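作業ノート 1月 把持プランナまわり

朝から昨日の続き。シミュレータの物理ステップを細かくしたら、赤白の小箱が指の間でぷるぷる震える症状はだいぶおさまった。ただし計算が重い!39エピソード回すのに昼までかかってしまい、そのあいだずっとコーヒーを飲みながらログを眺めていた。Meineckeさんには「接触剛性のほうを先に下げてみたら」と前から言われていたので、午後はそっちを試すことにする(素直に最初からやればよかった)。

震えの正体はたぶん二つ重なっている。ひとつは指先パッドと箱の面の接触点がステップごとに入れ替わること。もうひとつは、こっちが書いた指の位置制御のゲインが高すぎること。箱を斜めに持つと接触点が角のほうに寄って、そこで暴れる。Geum側のソルバのせいにしたい気持ちはあるけれど、ゲインを半分にしただけで波形がきれいになったので、まあ自分のせいです。 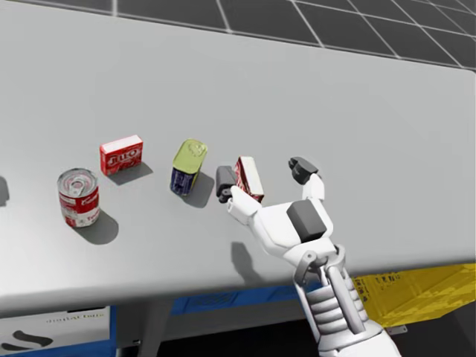

把持候補の生成は、いまのところ物体の外接直方体から出している。箱ものはこれで十分。困るのはスープ缶で、円柱なのに直方体扱いするものだから、候補のヨー角が90度刻みにしか出てこない。手首の可動域に引っかかると全滅して、プランナが黙って「解なし」を返してくる。黙って、というのがいやらしい。とりあえず解なしのときは棄却理由(IK失敗、自己干渉、机との干渉、のどれか)をまとめて吐くようにした。これだけでデバッグがすごく楽になったので、Undoraのブランチにも入れておきます。Brockさん、レビューお願いします。

円柱の候補は軸まわりに連続でサンプリングするように書き換え中。サンプル数を増やしすぎるとIKが詰まるので、まずは14本で様子見。足りなければ手首の姿勢に近いところだけ密にする案もある。

低いゼリーの箱みたいに寝ているものは、また別の話になる。横からつまみに行くと指先が机に当たるから、今の干渉マージンだとほぼ全部はじかれる。マージンを物体の高さで変えるか、机との軽い接触を許すか。後者のほうが実機では自然だけど、シミュレータで接触を許すとさっきの震えがまた出そうで怖い。保留!

夕方、Dwightさんと双腕の割り当てについて立ち話。今は物体の重心が机の中心線より左なら左手、右なら右手、という本当に雑なルールで、中心線付近の物体だと推定位置のノイズで左右がぱたぱた切り替わる。計画の途中で担当が替わると両腕とも最初からやり直しになるので、これは早く直したい。
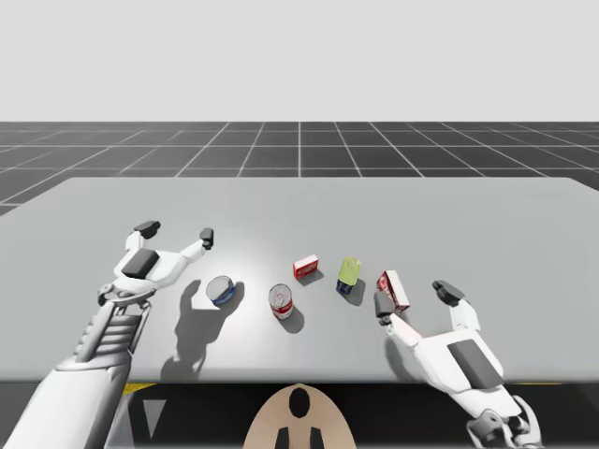

で、ヒステリシスを入れた。一度どちらかの手に割り当てたら、反対側のコストがはっきり下回らないかぎり替えない。コストは手先からの距離と、関節の余裕と、もう片方の腕との最短距離の重みつき和。重みは完全に勘です(Waltraudさんに見つかると怒られるやつ)。計画時間の中央値は670ミリ秒まで下がったけど、最悪ケースはまだ見ていない。たぶん長い。

待機中の腕をどこに置くかも地味に効いてくる。机の上に手を出したままだと次の動作は速いけれど、もう片方の通り道をふさぐことがあるし、上からの視点では物体が手に隠れて姿勢推定が外れやすくなる。隠れ率がしきい値を超えたら待機位置を少し引く、という条件を足してみたい。実装は簡単そうなのに、しきい値を決めるのが面倒くさい。

それから自分用のメモ。物体の初期姿勢の乱数シードは、設定ファイルとStullaの起動引数の両方で指定できて、引数のほうが勝つ。今日これで小一時間つぶした。同じ配置を再現しているつもりで毎回ちがう配置を見ていたという……。起動時に実際に使ったシードをログの先頭に出すよう直したので、次からは誰もはまらないはず。

残り
円柱のサンプリング、単体テストがまだ
寝ている箱のマージン、Kendraさんに実機側の許容値を聞く
割り当てコストの重みを設定ファイルに出す
接触剛性を下げた条件で同じシードをもう一度、今夜流して帰る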